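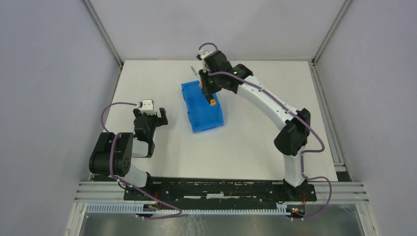

White tabletop with the two arms on the black plate

Fasarberg Transit Board > Trams and Buses > Line 2 door problems on the refurbished cars

konlow_loop
Has anyone else noticed the middle doors on the refurbished cars being slow to close? I ride Line 2 from Konlow to the rail station most mornings and we lost the green at Mill Street again today because the doors cycled three times before they locked. The old cars never did this. They were loud and drafty but the doors shut.

depotside
It is the sensitive edge. The refurb cars came back with a new rubber edge and a controller from Bajpai, and the setting is very cautious. If a coat sleeve or a bag strap touches it the door goes all the way back and waits. Car 121 was the first one done and it had the same complaint in September.

konlow_loop
Can't they just change the setting?

depotside
They can, within limits. There is a maximum closing force and the operator can't go over that. The wait time after a reopen is adjustable. I heard it was left at the factory value on all of them.

rearpole
I disagree that it's the doors. I drove for the other operator for a long time and door cycling was always mostly passengers standing on the step. Line 2 has too few cars for the load it carries now. Put 50 people at one stop, all using the middle door because it is nearest the shelter, and any door will reopen.

konlow_loop
The crowd at Konlow is the same as last year. The doors are what changed.

rearpole
The crowd is not the same. They cut the 176 bus back to the hospital and everyone who used it now takes the tram. Go look at 7:40.

gauge_and_a_half
Both things can be true. I was on a nearly empty refurb car at 9 p.m. and the middle door reopened with nobody near it. Front door closed fine. I also think the threshold strip collects grit on the Konlow end, where the stop is still gravel on one side.
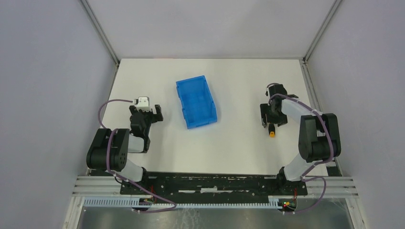
Blue bin on the tabletop between the two arms

depotside
Grit is a fair point. The guide channel is supposed to be cleaned out at every weekly check. I don't work on that side of the shed anymore so I can't tell you if it gets done.

timetable_tom
While we are on Line 2, the Listaris screens at the stops are still showing the old running time. A car that is due in two minutes sits at two minutes, then disappears, then shows up. If the door delays are going to stay they should pad the schedule.

rearpole
Please no. Every time they pad it we end up waiting at the next timing point with the doors open in January.

timetable_tom
I would take that over a missed train. The connection at the rail station is four minutes and the next train is an hour later.

gauge_and_a_half
Agree with Tom for the morning peak only. Leave the evenings alone.

konlow_loop
I sent a complaint with the car numbers and times. If you report one, put the car number in. It is above the inside of the front door on the refurbs, not by the driver's cab like before.

depotside
Good. Say which door too. "The doors are slow" gets closed as no fault found.

konlow_loop
Update: got a reply saying the middle door on 121 is booked in for inspection. Nothing about the other cars. I had a different one this morning and it only reopened once, at Konlow, with a stroller in the way, so I'm not counting that.

rearpole
And how full was it?

konlow_loop
Full. I'll give you that one.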